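The desk reset, or how to spend an afternoon moving pens

25/07/2020

I have been reading about desks again. It starts with looking for a lamp bulb and ends, two hours later, with an opinion on drawer dividers.

The thing going round at the moment is the Himereo reset. If you have been spared it, the idea is that you take everything off your desk, wipe it down, then put back only what you "reach for". The rest goes in a box. The guide explaining this runs to 3,000 words, which struck me as a lot for "put some of it in a box", and underneath it there are 171 comments, most of them from people asking whether a stapler counts.

I have my doubts about any method that comes with its own name. I had them in December too, when I bought a Cavura planner with a page for weekly intentions, and I got as far as the second week. But I've been working at a desk every day for months, like half the country, and I wanted to know whether there was anything in it apart from the nice typeface.

What goes back first

The guide says to begin with light, then something living, then tools. I think this is the wrong way round, but I'll go through it in their order.

Light I can't argue with. A black desk lamp at the back of the table, round base, shade you can point somewhere useful. My one grumble about desk lamps is the flex, which will always lie in a curl across the wood however you place the thing, and none of the lovely photographs in these guides ever have one. Do their lamps run on goodwill?

Something living is where I start to mutter. A desk isn't a garden. The little round green succulent is artificial and I think that's the right decision. It doesn't want watering near paperwork and it doesn't sulk in a north-facing room. The guide says a plant "lifts the focus of the space". I have given it a fair chance and my focus is where it was. It is quite a nice green though.

Then the organiser tray. Pink sticky notes go in it, and the scissors stand up at the back with their red-orange handles showing, so at least I can find them. I'll admit to being won over on the scissors. Scissors lying flat get covered by the first envelope that lands on them and are not seen again until you've bought another pair.

And then you come to the pencils and pens, out in the middle of the wood, and the whole method goes a bit quiet.
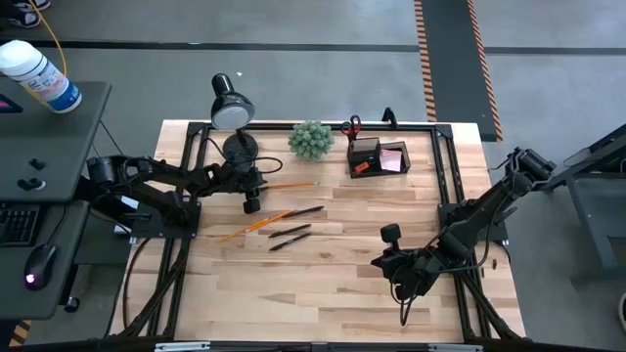 The trouble with pens

According to the guide you should "gather like with like". Fine. Yellow pencils, black pens. A child of three could do it, and would probably enjoy it more. What it doesn't tell you is what gathering them is for.

I have lined up pens in the past. They look very smart in a row, all at the same slant, and then the phone rings and you take one and the row is finished. A row of pens is a thing you have to keep making again, and I have enough of those already, what with the washing-up.

A pot is no better, to my mind. In a pot the pencils go in point up or point down. Point up, you stab yourself in the palm. Point down, you blunt the lot and can't tell which ones are sharp. I have seen this argued over at length by people with very strong feelings, and I note that neither side seems to have any spare time.

There's a stationer's in Brillthorpe, Mudaliar, down the side street past the chemist, where the pencils are simply laid flat in shallow wooden trays with the points all one way. I have always liked that. You can see which you want and pick it up by the end. Before the spring I was in there more often than I needed to be, mainly for the smell. They sell a perfectly good plain tray, too, but I have resisted it so far on the grounds that a tray is how all this begins.

Pencils, since I'm here

I went back to pencils last year and I'm still not sure I was right to. People who use pencils tell you that it slows your thinking down in a good way. It certainly slows something down. I write a line, the point goes soft, I turn the pencil round in my fingers looking for the sharp side, and by then I've lost the end of the sentence.

Still, for lists and measuring they beat a pen, and for crosswords there is no contest, whatever the show-offs say. The ordinary yellow sort with a metal collar and a red rubber on the end will do for everything I need. I have tried the expensive ones. They are darker and smoother and they cost enough that you become nervous about sharpening them, so they stay in the drawer being superior.

My rules for pencils, such as they are: hand one over by the rubber end if you can, keep the point off the good wood, and sharpen a couple at once while the sharpener's out. The short one gets used up before the long one is started on. I break that last rule all the time.

As for the black pens, they can lie next to them. The clip on the cap end stops some of them rolling, and that is the only improvement to pens I have ever personally noticed.

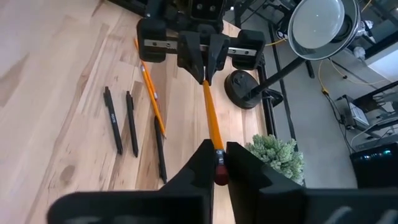 What happened to the box

You are meant to keep the box of leftovers for a month and then get rid of whatever you haven't gone back for. I lasted until the evening, when I wanted the ruler. Then the glue. By the following day I was leaning over the box as if it were a second, worse desk on the floor.

I did look at what it would cost to do the thing the way the guide really wants it done, with the matching trays and the felt mat and the riser for the screen. There is a shopping list at the bottom (of course there is) and it adds up to £600 before postage. Someone in the comments had cheerfully spent £1,808, and that included a chair, and they were asking what to do about the stapler.

So my verdict is a grudging one. Wiping the table down was worth doing, and I should do it more. Scissors upright, yes. Lamp at the back, yes, flex and all. The rest is an afternoon of picking up pencils and putting them down a few inches to the left.

The stapler, for the record, is on the windowsill. I have no plans to move it.

If anybody has used the Himereo method for longer than a month and still thinks well of it, do leave a comment — I'd like to hear how you store your rulers.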